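Shoes at the door: what we decided for the Marras house

Many of you wrote to me after the February newsletter about the entrance, so I continue with the same subject. In that issue I complained that our guests at Marras leave their outdoor shoes everywhere on the stairs. The house is from 1931 and its entrance is narrow, so even four pairs make it difficult to pass with a suitcase.

We have now put slide sandals for guests on a low rack, upstairs where the carpet begins. Outdoor shoes stay down by the door, on the rubber mat. The rack has two shelves of light wood and black metal sides with small holes in the posts. I was looking at racks with doors also, but in my experience people do not open a door to put shoes away. They simply leave them in front of it. 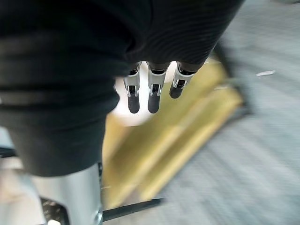
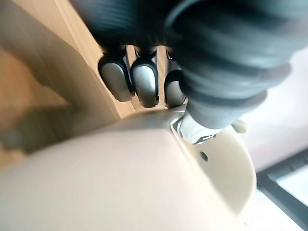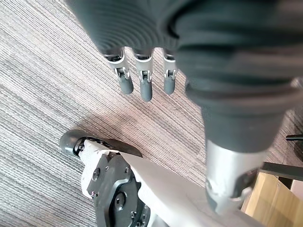
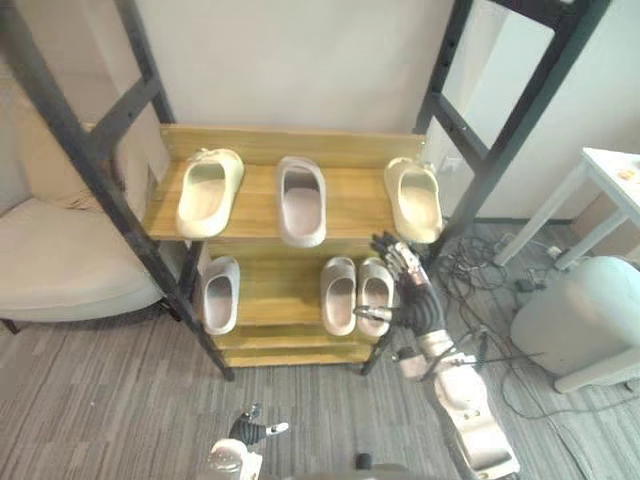
Last picture: the guest slides on their rack, cream and pale gray.

A few small rules, which I ask everybody to follow. The slides stand with the open toe to the front, so the guest sees quickly which one is left and which one is right. Please keep the two slides of a pair next to each other. I know this sounds too strict, but when they are mixed between the shelves, a tired person arriving late in the evening will take two different sizes - I did it myself and walked like this until breakfast.

For cleaning, lukewarm water and a drop of dish soap are enough. Let the slides dry on a towel before they go back, as water leaves marks on light wood. The carpet under the rack should be vacuumed when the rooms change, and for this it is easier if two people lift the rack together.

We will do the same at the Manham house in the autumn. The landing there is wider, and I would like to order 21 pairs in three sizes. If you have an opinion about sizes, please write to me before I order. Larger feet were forgotten the first time, and I am sorry for this.

Yaroslav Zinchenko
Pruvirico Guest Houses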